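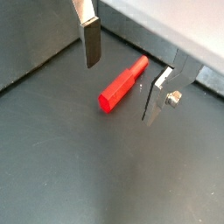

Fig. 1. Red peg between the fingers, wrist camera.

Session 9: Getting hold of a peg

Bring your own laptop and something warm. The workshop heating in Drumemine comes on at the wrong end of the day, and we can't change it.

1. Where we've got to

By now your arm should move when told and stop when told, with the second of these working more often than the first. Tonight we close the gripper on something. The peg in Fig. 1 has a hexagonal body, a shoulder, then a narrower round shaft. Students look at it and see one object. Your gripper will treat it as two, and it will have a favourite.

2. Choosing where to grip

Flat fingers like flat faces. On the hexagon, line the fingers up with a pair of opposite flats and the peg sits square. Come in a few degrees off and it turns as you close, sometimes into place, sometimes into a corner of the bin where you will visit it with tweezers.

On the shaft you touch along a line at each side and the peg can pivot. Iona Baxter gripped by the shaft for the whole of last term and got on perfectly well, but she also wrote 378 lines of code to put up with it. You may borrow them. Bring cake.

Avoid the shoulder altogether.

3. Finding the angle

The peg in the figure lies diagonally, as dropped pegs do. Steps:

a) Threshold on red. The grey floor makes this easy, so enjoy it.
b) Throw away tiny blobs. Dust, scuffs and glints off bare metal will all have a go at being a peg.
c) Fit a long axis to what remains.
d) Work out which end is fat. Compare the width near each end of the axis.
e) Turn the wrist so that the fingers close across the axis.

Step d is the one people skip. The code then works half the time, and they come and tell me the motor is faulty.

4. Closing

Start with the speed limit at 2 and leave it there until I've seen your stop button work. Encoder counts run from 0 (open) to 2000 (shut) on the Ova board. If you reach 2000, you are holding air. Please have your program check for this before it lifts nothing with great care and carries it across the bin.

Uthai Yimyam's pad notes are in the blue folder. Read the page on glue before you take a pad off, and certainly before you put one back.

5. For next time

Log twenty attempts with the peg dropped by hand. Write down the failures too. A table of twenty successes will be read aloud to the group, slowly.

The bench is free on Sunday from two o'clock. Wipe the bin floor when you leave and put the peg back in its tin.

Last updated: August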